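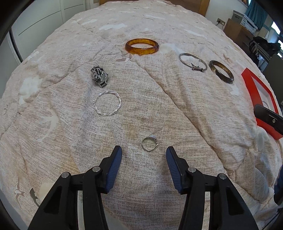
Jewelry set on the quilt, gripper open over the small ring.

Corkari – hand-held gripper recordings, home set

Maintainer: Tsion Negussie
Status: recording since November, release 3

Summary
Corkari holds 200 recordings of small-object handling, made at home with a pair of hand-held grippers built in the Drurnitz shared workshop. The task is sorting jewelry on a bed: bangles, rings, a necklace, a red box.

Hardware
Scissor linkage, black plates, round pivot pins, dark blue ribbed pads. Pads are glued, then trimmed flush with the jaw tip. Replace them after 15 sessions – the ribs round off and thin bands start to slip.

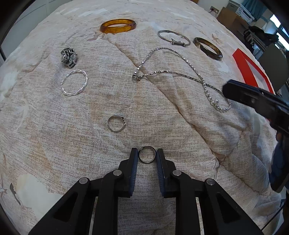 Plain rings are the hardest class. Close slowly and keep both pads level with the cloth; a tilted jaw pushes the ring into a crease. Grasps on a ring lying flat carry the tag ring_flat.

Known issues
– Strong lens curvature toward the corners. No correction applied.
– Window light varies between sessions.
– 9 recordings have a late start marker, listed in late.txt.

Layout
raw/ unedited video
tags/ one text file per recording
parts/ drawings for the linkage plates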